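Athletics > Course Materials > Intro to Coaching > Handout 4

December
By Hina Kiani

HANDOUT 4: PRESEASON CONDITIONING, HIGH SCHOOL VOLLEYBALL

Read before lab. Bring the Ruddock log sheet, filled in.

Main idea: build legs first, jumping second. Most new coaches flip these. Grarkton had 19 players out for tryouts last year and ran jump drills on day one. Sore shins all over.

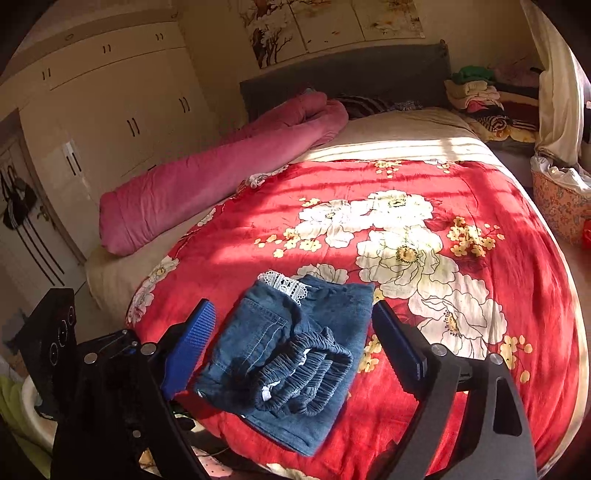

Warmup comes before anything with a net. Jog, side shuffle, arm circles, then hips. Players show up in whatever they wore to class, so set a dress rule early. Denim like the folded pair on the red floral cover is fine for the bus, no good for lunges. Shorts or sweats, knee pads on before the whistle.

Jump work. Two sessions a week, 12 approach jumps each to start. Full rest between. Watch the landing: knees over toes, quiet feet. If the landing gets loud, stop the set.

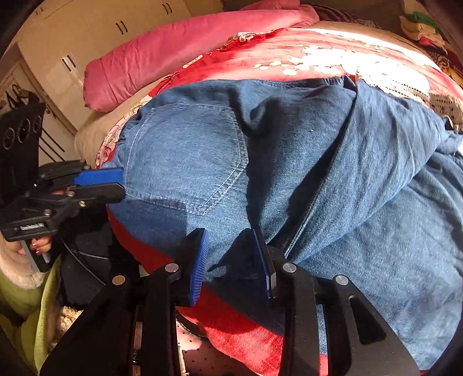
Vol. 21, p. 12

Rest days. Yes they count as training. Write them in the plan or they wont happen. Light stretching ok. No "make up" sessions for kids who missed.

Serving load: count total serves, not minutes. Tomos Prosser's squad at Prasto logged 1,891 over the preseason, split across the whole roster. We'll go thru his chart in lab.
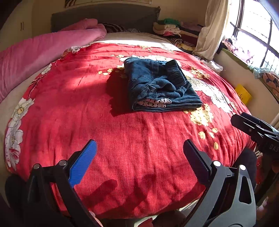
Fig. 3. Folded jeans on red floral bedspread.

For next time: draft a two week plan for a team of 12. Mark jump days, serve totals, rest. Definately include a warmup. One page, hand in at the start of lab.

Last updated: December, 4:15 pm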